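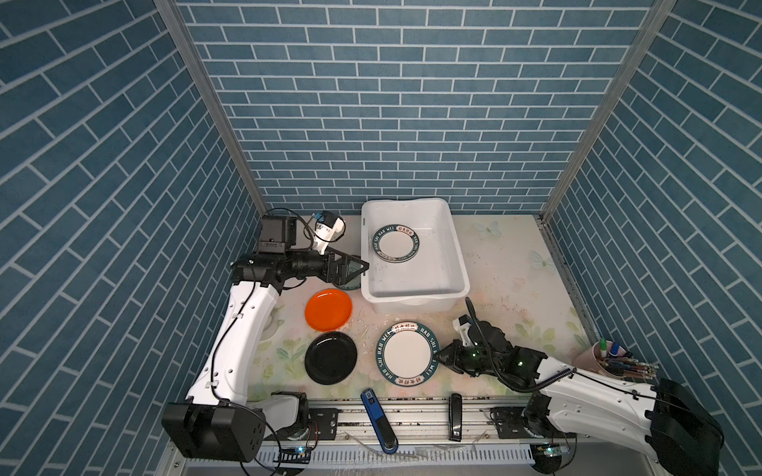 Two robot arms at a table with plates and a white basin.

How Does a Robot Learn to Move a Plate?

A page for readers aged 8 to 12
Written by Đạt La
2022-12-23

Think about the last time you carried a plate to the sink. Did you think about your thumb? Did you tell your elbow how far to bend? I believe you did not. You only thought "I will put this away," and your body did the rest.

A robot arm cannot do this. When it is new, it does not know what a plate is. It does not know that a plate is thin, or that it can slide, or that it can break. It has motors and it has cameras, and the motors wait for somebody to tell them where to go.

On this page I want to explain how people teach such arms. The short answer is that we show them. The long answer takes a little more time, so please sit comfortably.

Why not just write the rules?

Many machines work with rules written by people. A washing machine follows rules. First fill with water, then turn, then empty the water, then turn fast. It does the same steps every time, and for clothes this is good enough.

Let us try to write rules for moving a plate into a basin.

Rule one: go to the plate.
Rule two: close the fingers on the rim.
Rule three: lift.
Rule four: go over the basin.
Rule five: open the fingers.

It looks easy. But where is the plate? Today it is near the front of the table. Tomorrow it is near the back. Sometimes another plate hides half of it. Sometimes it is orange, sometimes black, sometimes white with a green rim. If there is already a plate leaning in the basin, the new one must go beside it or on top of it, and gently. For each of these we would need one more rule, and then one more. A person could write rules for a whole year and the arm would still be surprised at breakfast.

So we use a different way. We collect examples.

What is an example?

An example is one complete try at a job, saved from the beginning to the end. In our work we call it an episode, like an episode of a cartoon. It has a start (the plate is on the table), a middle (the arm picks it up) and an end (the plate is in the basin).

While the arm moves, the computer saves two kinds of things at the same moment.

The first kind is pictures. Cameras look at the table again and again, many times in one second. They catch the plate, the basin and the arms.

The second kind is numbers. Every joint of the arm has a number that says how much it is bent. The gripper, which is the hand of the robot, has a number that says how far it is open.

When you put these together you get something like a sentence: "When the world looked like this, the arm moved like that." One episode has a great many of these small sentences inside. The learning program reads them all and looks for what goes together.

Who moves the arm the first time?

If the arm does not know the job, how can it give an example of the job? You are right to ask. The answer is that a person does the moving.

In the project I write about, which is called Musier, the person uses a pair of smaller arms with handles. We call them the leader arms. When the person bends the leader arm, the robot arm bends in the same way. When the person squeezes the handle, the gripper closes. It is a little like a puppet, but without strings.

The person who does this is called an operator. It is a real job, and it is more difficult than it sounds. When I tried it in October, I missed the plate completely and closed the fingers on air. I tried again and pushed the plate away. My third try was good, but so slow that my tea became cold.

Operators get better with practice, the same as with piano or bicycle. A good operator moves smoothly and does not stop in the middle to think. This is important, because the robot will copy everything. If the operator always waits a moment before closing the fingers, then the robot will learn to wait too. It does not know which part was the job and which part was the person scratching their nose.

Cameras in more than one place

If you close one eye and try to touch the tips of two pencils together, you may miss. With both eyes it becomes easier. Robots also like to have more than one view.

One camera can look at the whole table. It is good for questions such as "Where is the basin?" and "Which plates are still on the table?" But this camera has a problem. When the gripper goes down to a plate, the gripper itself can hide the plate. Just when the robot needs to see best, it sees a black hand and not much more.

For this reason a small camera can be put on the wrist of the arm. It travels with the hand. It sees the fingers from close, and it sees what is between them.
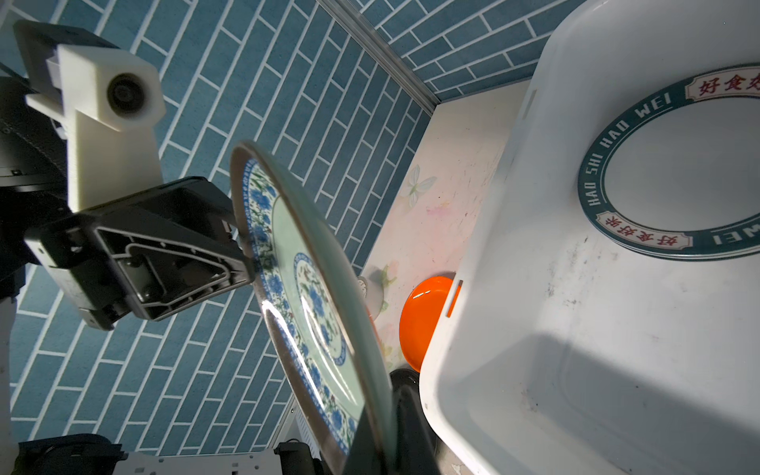

A wrist camera's view: the gripper holds a flowered plate by the rim, with the basin at the right.

Look at how the plate is held. The fingers have the thin rim, and the plate is tilted almost on its side, so that we see it nearly from the edge. From far away it would be hard to know if the fingers have a good hold. From the wrist it is much easier to check.

The plate has blue flowers on it, and behind it there is a blue wall with a pattern like bricks. You can tell the plate from the wall without any effort. A learning program cannot do this at first. For the program, a picture is only a big field of colored dots, and it has to find out which dots belong to the thing it should hold. This needs practice with many pictures.

Why do we need so many?

When you were small, somebody maybe showed you how to tie your shoes 10 or 20 times. A robot usually needs more than this.

The Musier team planned to collect 3,000 episodes with plates. When I wrote this page they had 1,508 that passed the check, so they are a little past the middle. The others must still be made, one by one.

But it is no help to make the same episode again and again. If the plate is always in the same spot, the robot learns only this spot. Move the plate a little to the left, and the arm will go down proudly to the empty place. I have seen it happen, and it is funny and also a little sad.

So the operators change things between the episodes. They put the plates in new places. They use plates with other colors and other borders. They change which plate goes first. Some other things can stay on the table too, such as a holder full of pens. The robot does not need the pens for this job, and it should learn to leave them alone. In your kitchen there will also be things that have nothing to do with plates.

There is a word for this: variety. It means that the examples are different from each other in ways that matter.

Good examples and bad examples

After collecting, somebody must look at the episodes. In the team this is called the check. The checker watches the episode on a screen and asks simple questions. Did the job get finished? Did the camera work the whole time? Did the numbers and the pictures start together?

If the pictures are even a little late compared with the numbers, the lesson becomes wrong. It would be like a dance teacher who says "Jump!" after everybody has already landed.

What about mistakes? You may think that they all go in the bin. Some do. But imagine that the plate slips, and the operator catches it again and finishes the job. This episode can be very useful. It shows the robot what to do when something goes wrong. If a robot sees only perfect work, then it has no idea what to do after its first small mistake.

And then the robot tries alone

When there are enough examples, the computer studies them. This is called training. It can take hours or days, and the arm does not move at all in this time. The program guesses what the operator did, compares the guess with the real answer, and changes itself a little so that the next guess is closer. It does this a huge number of times.

After training, the leader arms are put down and the robot tries alone. The first tries are often poor. The team writes down what went wrong. Maybe it has trouble with black plates. Then the operators know what to collect next: more episodes with black plates. So the work goes in a circle, from collecting to training to trying, and back to collecting.

Try it at home: teach a "robot" friend

You need 2 people, a plastic plate, a plastic bowl and a scarf. Please do not use the good plates of your family.

Tie the scarf over the eyes of one player. This player is the robot. Put the plate on the table, and the bowl a little away from it. The other player is the operator, who stands behind the robot, holds the robot's wrist and gently guides the hand to the plate and then to the bowl.

Do this 3 times with the plate in the same place. Now the robot tries alone. It will probably go well.

Next, move the plate and let the robot try alone again, without help. What happened? Take the scarf off and try one more time. How much did the eyes help?

Words from this page

Gripper: the hand of a robot arm.
Joint: a place where the arm can bend or turn.
Episode: one complete try at a job, saved by the computer.
Operator: a person who moves the robot to make examples.
Leader arm: the small arm that the operator holds.
Training: the time when the program studies the examples.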